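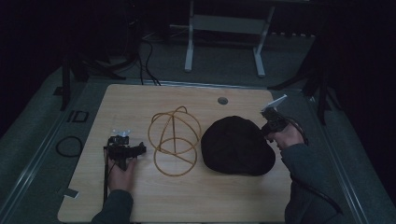 STILLSIDE, 4th September

Writing this fast before the bus. I want to argue for something small and everybody is going to roll their eyes. Here it is. Shops should have to tell you, at the till, whether the thing you are buying can be fixed.

Not how green it is. Not how many trees. Can it be fixed, yes or no, and by who.

My kettle died in July. A Seretti, two years old, nothing fancy. The switch went. I know it was the switch because I took the bottom off, or tried to, and got as far as one screw with a head shaped like nothing I own. So I called the company. Very nice woman. She said they don't sell the switch. She said they could offer me a discount on a new kettle. I asked what I should do with the old one and she said most people throw it out. She wasn't being rude. She was reading it off a screen, I think, and the screen had no other answer on it.

Now, I'm not a crank. I buy stuff. I have bought plenty of dumb stuff and I'll buy more. But I'd have paid a bit extra for a kettle with a switch you can change, and the point is I was never given the chance, because there was no way to know standing in the aisle. The box told me it came in four colors. It told me it had a "comfort spout". What is a comfort spout.

People say the market sorts this out. How? You find out a thing can't be fixed on the day it breaks, and by then you've paid. Your neighbor finds out a year later with hers. We all learn it seperately, one kitchen at a time, and by then they've changed the model number.

The other thing people say is that no one wants to fix anything anymore. I don't buy that at all. Go look at the shoe repair on the corner by the post office, line out the door the week before school starts. Go look at Nair, the tailor on our street, who has a rail of coats so packed you can't get a hand between them. In September! It's still warm out! People bring in coats they've had since college. They want to keep them. A coat is a thing you can still keep, because a lining is a lining and thread is thread and no one has put a weird screw in it yet.

That's really my whole argument, the coat. A coat from any store in any country can be taken to any tailor. Nobody had to pass a law, it's just how coats got made. Then think about a pair of headphones. Or a vacuum. Same house, same money, sometimes a lot more money, and we accept that one lasts 20 years and the other goes in the trash over a part the size of a fingernail.

I said this to my friend Verena Pichler and she said fine, but who checks? Fair. A shop could slap "repairable" on anything. So keep it dumb and simple. Two questions on the shelf tag. Does the maker sell the parts? Can it be opened with a normal tool? If the answer is no, it says no. You can still buy it. I might still buy it, if it's cheap and I'm tired. But I'd be buying it with my eyes open and so would the 100 people behind me, and I'd bet some of them put it back.

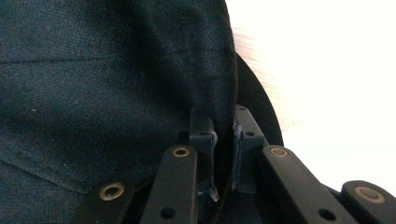

What it would cost

Less than you'd think. The tag is already there. It already has the price, the price per ounce, a barcode and whatever else. Bromodine, the hardware place out by the highway, puts a little wrench sticker on tools it carries spare parts for. They've done it for years with a roll of stickers and a kid on Saturday job wages. I asked the guy at the counter if it was a hassle and he looked at me like I'd asked if doors were a hassle.

Makers will hate it, sure. They will say safety. Some of that is real, I don't want anybody poking around in a microwave. So say that on the tag too. "Not safe to open at home, take to a repair shop." Which is still an answer. It's more than I got on the phone.

And there'd have to be repair shops to take it to, I know. We had one, it's a phone store now. But shops like that closed when the parts dried up, you can't run one on glue. Sell the parts and somebody will rent a storefront, I'm pretty sure of it.

The kettle is still on my counter by the way, upside down. I'm boiling water in a saucepan like my grandmother. Bus is here, got to go.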